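Opinion | Workshop & Automation

Learn to love the fingertip pads
by Philomena Mahama

I will argue with anyone, at any lunch table, that the best ten minutes you can spend on a robot cell go to the cheapest parts on it. Everybody at Plerkongate wants to talk about the arm. I want to talk about pads and screws!

When Iddrisu Amoah and I set up our cell we had 15 pads in a drawer and no plan for them. We swapped one when a cup slipped, which meant we swapped it too late, after an afternoon of blaming the software (sorry, Iddrisu).
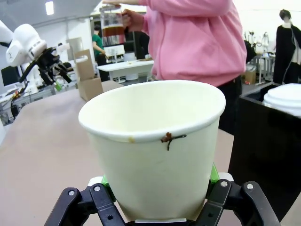 Pads wear at their own pace, and the only way to know that pace is to look at them every morning. So we do, with a cloth and a small driver. I'm a big fan of bright ones. Green against matte black fingers is a gift to tired eyes, and so are silver screw heads you can find without a flashlight. Paper cups are great teachers too, because they're soft enough to show you a bad squeeze right away, and I'd keep a scuffed, stained one on the bench over any steel test block.

Danica Angelovski thinks a fixed schedule is better: new pads every 152 hours, no looking required. She runs a tidy shop and I see the appeal. But a schedule never got anybody's nose down next to the gripper, and that's where you catch a loose screw or a cable starting to rub. Go look at yours before you start it up tomorrow. Bring the cloth.

10 comments | 15 shares

© Grarkham | Contact | Back to top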